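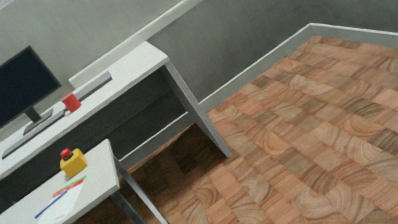 October, by the Prurnmont shop blog

Most of the work of looking after a two-arm cell is checking the same things in the same order. I start with the stop button. Ours is the usual red button on a yellow box, and I keep it on the small table with paper and pens next to it, so each press test gets written down right away. Press, confirm both arms drop out, twist to release, reset. The cell has 138 hours on it since the last full service, and I have done this before every run.

Next come the bases. The bolts get a torque check, then I jog each joint slowly through its range with the speed turned down and listen. The left shoulder had a faint tick in it last month. I regreased it and the tick went away.

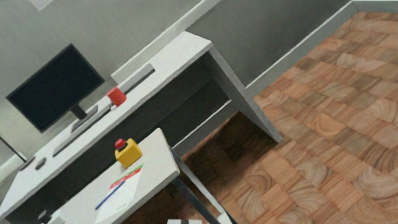 How often do the arms need to be recalibrated? Every 3000 cycles, or any time a gripper has been taken off and put back on.

I did it this week after swapping the finger pads. The Brisitz routine touches off 97 points and takes a little under an hour per arm. Let the motors warm up first or the numbers will drift on you.

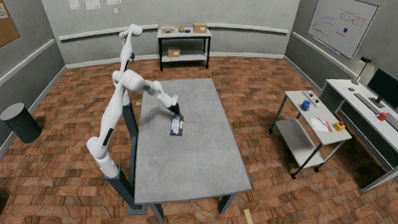

After that I run a slow pick at table height and compare it with the saved position. The first try was low, so I went back and fixed the tool length, which I had left at the value for the old pads. The second try was fine. Cable ties are next, then the Novstead filter.

4 comments | 154 shares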